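Kirent adds offline mode to classroom reading tool

Fri 15 February

Kirent has released an update to Sallivel, its reading and annotation tool for grades three through eight. The new version stores texts and student notes on the device, then syncs them when a network connection is available. Each device can hold up to 400 short passages.

The offline mode was tested from November in 39 classrooms in the Harawira district, where students used it for plot summaries, vocabulary lists and story maps. Teachers asked for two changes during the test: a visible sync status and a way to lock a graphic organizer after the due date. Both are in the release.

Sallivel also exports grades to the Titex gradebook – previously a manual step. Comments attached to a passage are exported as plain text, and highlighting is not carried over.

The update is free for schools with a current license. Devices must be restarted once after installation, and notes saved in the older format are converted the first time a student signs in. 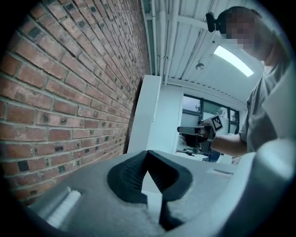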